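Re: [leckie-woodshop] Finish for the long tables 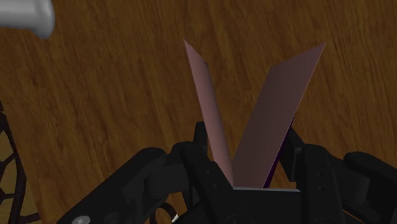 **Category: Finishing / Tabletops**

February 20, 2026

Mhairi Mowat wrote:

> We have 4 tables to refinish before the hall opens in May. The old varnish is worn through where people sit. Would you go with oil again or put varnish back on? I have 3 cans of Zestorano left from the Rollow job and would like to use them up if they are still good.
>
> Mhairi

Mhairi,

I would stay with varnish. Oil looks nice for the first season, but the hall tables get coffee and wet coats on them, and someone has to keep re-oiling. We did the Plirevholm benches in oil and were back there twice the first year.

Open the Zestorano and check for a skin. If it is thin, cut it out and strain what's left. If the can has gone to jelly, throw it away. Try a patch on the underside and leave it overnight.

On dark brown tops with a strong grain, go easy on the sanding. The orange streaks come up much brighter once the varnish goes on, and an uneven patch will show. I start at 120, finish at 180 and wipe down with mineral spirits between grits. Two thin coats, then a light rub and a third.

Leckie has the wide brush. It needs cleaning.

What did you use to strip the Rollow tops? I have a door to do and the gel I bought barely touched it.

Regards,
Tom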